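Small boxes, big mess: sorting out the bits and pieces at Stundura
Student project report, spring term

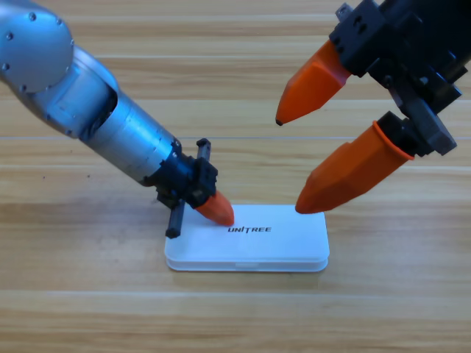 Melur Ismail thought I was starting at the wrong end and told me so in week one: sort the stuff first, buy the boxes afterwards, or you'll end up with a cupboard full of lovely empty boxes and a drawer that still won't shut. Fair point! I had already got the boxes by then, so I went ahead anyway, but I did borrow the idea for the second half of the project (more on that further down).

The task was to pick one storage problem at the Stundura workshop and make it less annoying. I picked the small parts drawer, the one with screws, washers, fuses, pen refills and those tiny keys that don't seem to open anything. I had a budget of 34 pounds and I'm pleased to say I didn't spend all of it.

What I wanted from a box was pretty simple. It had to be low, so the drawer could close over it, and flat on top, so another could sit on it. I also wanted a lid, which ruled out the open trays from Lostus that everybody recommends (they're fine until you pull the drawer open too fast). A white plastic box, a bit milky, with a tab at the middle of the front edge, ticks most of this. The one on the table says UNITREE on the lid, and there's plenty of blank space left over for a label of your own.

Labels took far longer than I'd planned. My first lot were paper with ordinary tape over them and they curled up at the corners within days. Then I tried writing straight on a lid with a marker, which looked great until I changed my mind about what went inside. In the end I used the removable sort from Mabula and wrote them in capitals, as my handwriting is awful.

For the second half I did it Melur's way. I tipped the whole drawer out on a table one afternoon in May and made piles before I touched a single box. It was so much quicker! I ended up with 5 groups, one of them being "no idea", and Cinzia Donati went through that pile with me and rescued a good half of it. The rest went to the recycling point at Bilport.

If I did it again I'd measure the inside of the drawer before anything else. I measured the front, and the inside is narrower, so one row has to sit sideways. It works, it just bugs me. Next term I'd like to have a go at the cable shelf, if I'm allowed.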